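The Professor's Second Term

Marlies Berchtold was sixteen when the professor became president of Poltine, and she was there because her father drove the bus that brought people from Dornau to the capital. She remembered his shoes. They were brown shoes of a teacher, with new laces, and he stood in them on the steps of the parliament and spoke for two hours without paper.

Now she was his secretary, and he was old, and the shoes were black.

"Read me the last sentence again," said President Camenzind.

"The constitution gives one term to each man, and I have had mine."

"It is too short."

"You asked for short."

He went to the window. Konrad Camenzind had taught logic for most of his life before he entered politics, and he still walked up and down as if there was a blackboard behind him. In the square they were putting up the wooden stands for the national day. It was August and the men worked without shirts. One of them saw the president and lifted his hammer, and the president lifted his hand.

"Hollenstein says the people want me to stay," he said.

"Minister Hollenstein wants to stay himself."

"You did not talk like this when you came to me."

"When I came to you, I was afraid of you," said Marlies.

He laughed, but not for long. On his desk was the letter with the names. Pirmin Hollenstein had brought it on the evening before, in a leather folder, with both hands, as one carries a cake. It had 496 signatures from mayors, judges and directors of schools. They asked the president to change one article of the constitution, only one, so that he could finish his work. The railway to Grabner was not finished. The land law was not finished. Who would finish them, if not he?

Marlies had read the names during the night. She knew many of them. Some were good people, and this made her more unhappy than the others.

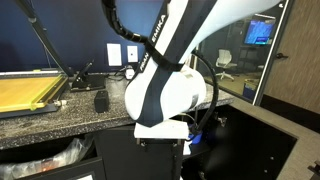 At eleven o'clock Domenica Lüthi came up the back stairs. She was the leader of the opposition and she had once been his student, the best one, as he told everybody, also those who did not ask. She had failed only one examination with him and she still did not agree with the result.

"Is it true?" she asked. She did not sit down.

"What is true?"

"Professor, please."

Marlies wanted to leave the room, but he made a sign that she should stay.

"In your second lecture," said Domenica Lüthi, "you gave us the problem of the guardian. A man guards a house. The owner is away. Every year the guardian is asked if he will give back the key, and every year there is a good reason to keep it, because there are thieves in the street. You asked us in which year he becomes a thief."

"And you wrote that he becomes a thief in the first year."

"You gave me a bad mark."

"It was a bad answer. In the first year there were really thieves."

"And this is your eighth year," she said.

He did not reply. Outside, the hammers stopped for a moment and then began again. Domenica Lüthi looked at the folder, and at Marlies, and then she went down the same stairs she had come up. She left her gloves on the chair, although it was summer and I cannot explain why she had gloves.

In the afternoon came Othmane Nasr, who edited the only newspaper which both parties read. He was a large, polite man. He had to know before six what the president would say, or he must print the page without it.

"Leave it empty," said the president.

"An empty page makes people nervous."

"Then print the weather."

"The weather is on page 8," said Othmane Nasr, "and it is also not good."

When he had gone, the president asked for coffee and for the old green notebook from the university in Brevano. Marlies had to look for it in three cupboards. He turned the pages slowly. His writing had been smaller then, and very straight. She saw that he was looking for the problem of the guardian, and she saw also when he found it, because he took off his glasses.

"I never wrote down a solution," he said. "I was sure that I had one."

"Maybe you wanted the students to find it."

"No, no. I forgot." He closed the notebook. "Or I thought it was not urgent."

He sat until the sun was gone from the desk. Then he took the leather folder and gave it to her.

"Send it back to Hollenstein. Write that I thank the gentlemen and also the ladies."

"And the railway?"

"They will build it worse than I would," said the president. "Or better — that would be harder for me. Sit down, please, and let us make the sentence longer."

They worked until it was dark, and he made it longer, and then he made it short again. At the end it was nearly the same sentence as in the morning. He had only taken out the word "man" and put "person," and Marlies understood for whom this was, but she did not say it.

She telephoned Othmane Nasr. He had kept the page open for her, although it was long after six. She read the sentence to him two times, slowly, with the commas. She could hear that he was writing by hand.

"Is that all?" he asked.

"Yes," said Marlies. She looked at the gloves on the chair and wondered if she should send them tonight, or wait.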